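# Bradthorpe Two-Arm Packing Station

The Bradthorpe station weighs and transfers soft parcels at the end of a packing line. It is supplied as a pair of arms with jointed hands, a control cabinet and a task library, and it works at the customer's existing table. Changeover between stored bag types takes 3 minutes.
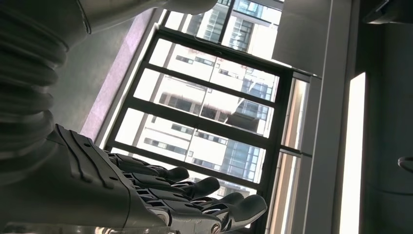

Hand maintenance is the main new duty for shift staff. Each finger is built from jointed black segments with visible hinges, and the joints should be brushed clean at the start of a shift. The bellows cover over the arm segment is wiped with a dry cloth; solvents void the warranty. Joint inspection is due every 500 operating hours — the panel shows a reminder.

At the Tranley site, two packers per shift moved from weighing to exceptions: torn bags, unreadable labels, weight mismatches. They clear the exceptions tray and restart the cell themselves. Tranley logged almost 1000 parcels per shift by September, with no change to shift length.
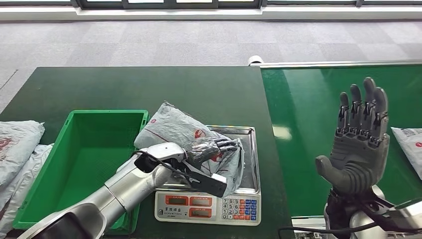 ## Weighing and Transfer

One hand grips the mailer bag on the scale tray while the other can stay over the conveyor. Bench scales with a keypad are accepted as they are. Bags overhanging the tray are repositioned before the reading is stored.

- Noise at operator position: 70 dB(A)
- Scale interface: serial, or Coteo display reader (option)
- Crates: open top, placed within reach of the left arm
- Operator training: one shift, on site
- Spare finger sets: order through Delorme

Operators must stop the cell before reaching across the table. The restart button is on the operator side and cannot be relocated.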